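Itura Washroom Set: README

Last updated: September 30, 2022
Maintained by: Arvo Nieminen

What this is

A collection of photographs and short notes about basins, taps and the small things people leave around them. It covers display pieces as well as basins in daily use. The pictures were gathered for the Itura catalogue project and are now kept as a separate set, as other people kept asking for them.

There are 605 pictures in the current release, sorted into 12 folders by type of basin. Each picture has one line in the notes file.

Where the pictures come from

Most were taken at two places, Plikholm and Zesutham. Plikholm has a large room where basins and cabinets stand close together with ordinary office furniture, so chairs and drawers turn up in the background. Zesutham is a smaller building with washrooms in use. The folder called Pascual holds older pictures that were handed over in June without a list, and the notes for those are shorter.

What is noted for each picture

Basin: shape and colour, and whether any film or wrapping is still on it.
Tap: colour, shape of the spout, which end of the basin it stands at.
Rim and ledge: sponges, soap, stickers, marks.
Nearby: cabinets, panels, seating.

Materials are only written down where the maker's sheet was to hand. Otherwise the field is left blank. Please don't fill it in by eye.

Film and wrapping

A basin goes down as "film: part" if any clear plastic is still on it, even a strip along the front. The creases catch the light and can be mistaken for scratches or chips in the surface. We got this wrong in 23 entries of the first release and have corrected them. The white basin with the tall curved white tap is a "film: part" entry. Its ledge field reads "pink-lavender, sponge or soap", and the yellowed recess goes under marks.
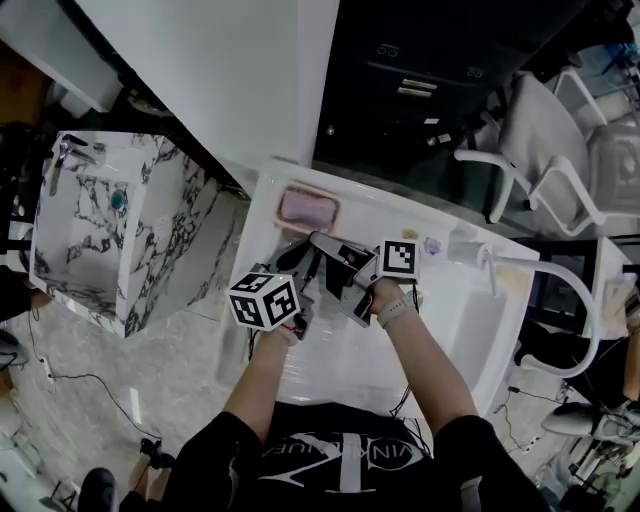
Things on the rim

Sponges and soap share one field. If you can't tell which it is, write "sponge or soap" and leave it there. Stickers are listed by colour. Stains and yellow patches go under marks, with no guess at the cause.

Cabinets

A cabinet gets its own entry only if it has a tap on it. The white marble-patterned one with black veins and a silver tap has one; the black cabinet with silver drawer handles does not. "Marble-patterned" describes the look only. Knobs and handles are noted by colour.

Known problems

Colours vary between folders. Whites in the Pascual folder lean yellow, so don't compare stains across folders.

Up to 2 pictures per basin may be near repeats. They have been kept in.

The names of the left and right ends of a basin follow the picture, so the same basin can have its tap on the left in one entry and on the right in another.

Corrections

Send the folder name, the line number and the wording you would like changed to Arvo Nieminen. Changes go into the next release and are listed at the top of the notes file.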